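Features

The second life of the office PC

Jul 14, 2023

When a firm replaces its computers, the old ones tend to go in a cupboard. They sit there until someone needs the cupboard. At Ederano, a refurbishing business on the edge of Torkelach, most of the stock arrives that way, stacked on pallets with the keyboards thrown in on top.

Lucyna Michalski set the place up after 15 years of looking after office networks. She had grown tired of signing off working machines as scrap. Her first batch came from an insurance office on Gistonska and filled her mother's garage. Ederano now sells 3,000 desktops a year, mostly to schools, small shops and people who want something cheap for letters and email.

The work is slow. Every machine is logged, wiped, opened and cleaned before anyone decides what it is worth. Dust is the most common fault. After that come tired fans, flat clock batteries and memory that has worked its way out of its slot.

"People think a slow computer is a broken one," Michalski says. "Usually it has an old hard disk and too little memory. You change both and it is fine for another 6 years."

Not everything can be saved. Leszek Kołodziej runs the repair bench and keeps a shelf of boards that he will get round to one day. A dead power supply is an easy swap, he says, though some makers use their own shapes and plugs, and then he has to wait for a donor machine. Swollen capacitors he will replace if the board is otherwise good. Corrosion he leaves alone.
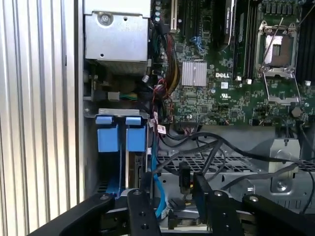

The inside of a Dell computer, with the motherboard and an expansion card in view.

Prices start low and the margins are thin. A basic desktop sells for the cost of a family meal out, with a warranty that runs to the following September. Żak, a chain of after-school clubs, bought 23 last year and has asked for more.

The bigger worry is supply. Offices are moving to laptops, which are harder to open and often have the memory fixed to the board. Kołodziej has started taking them in anyway - screens and batteries, mainly - and Michalski is looking for a second unit with a loading door.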